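Panel walls, cleaning and a few other bits

Quick one today, between jobs. Got asked again about cleaning those pale wall panels, the flat ones with the thin dark joins. We've had them in the back room at Cakedbridge for a while now and I've made most of the mistakes already.

Dust first. Always. Dry microfibre, top to bottom. Go in wet over dust and you get grey smears that show up the minute the light comes in sideways. Then warm water, tiny squirt of dish soap, cloth wrung out hard. Should feel barely damp. Wipe with the seams, up and down, never across. Across just drags muck into the joins and leaves a line.

Seams themselves: old soft toothbrush, dry. Cotton bud for the inside corner, where the grime likes to sit. Don't squirt anything in there. Water gets behind the edge and some boards swell, and then you're stuck with it. 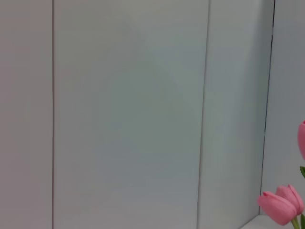
Blotchy patches after cleaning, usually soap left behind. Go over it again with plain water and a second cloth, then buff dry. Still blotchy? Wait till evening and look again before you scrub, pale grey changes colour all day long depending on the window. I rubbed a dull spot into one panel chasing a mark that was only shadow. Ibsa Jemal still brings it up.

Scuffs. White pencil eraser, light pressure. Melamine sponge if you must but try it down low behind something first, they take the sheen off. No bleach, no cream cleanser, no vinegar on painted board.

Flowers near the wall. Keep them a hand's width off. Lily pollen is the worst, lift it with sticky tape, do NOT wipe it. Tulips are easier but they keep growing in the vase and flop toward the light, so turn the vase every day or they'll end up leaning on the paint. Cold water, not much of it, recut the stems every 2 days. Wubit Nigatu wraps hers in newspaper for an hour first, stems in water, and they do stand up straighter. Haven't got the patience myself.

Drips down the panel from a vase top-up, blot straight away. Leave it and you'll get a tide mark. Fill at the sink.

Hooks: I don't drill these. Adhesive ones, 3 so far and all holding, but wipe the spot with metho first and leave it to dry properly. Press for a good long minute. Nothing heavy. To get one off, warm it with the hair dryer and pull the tab down slow, never out toward you or the paint comes too.

Touch-up paint. Write the colour name on the lid AND on a bit of tape inside the cupbord door. Lids go missing. Dab it on with a small foam brush, thin, 2 coats, feather the edges. Let the frist one dry overnight.

Oven racks next time, if I get to it before June.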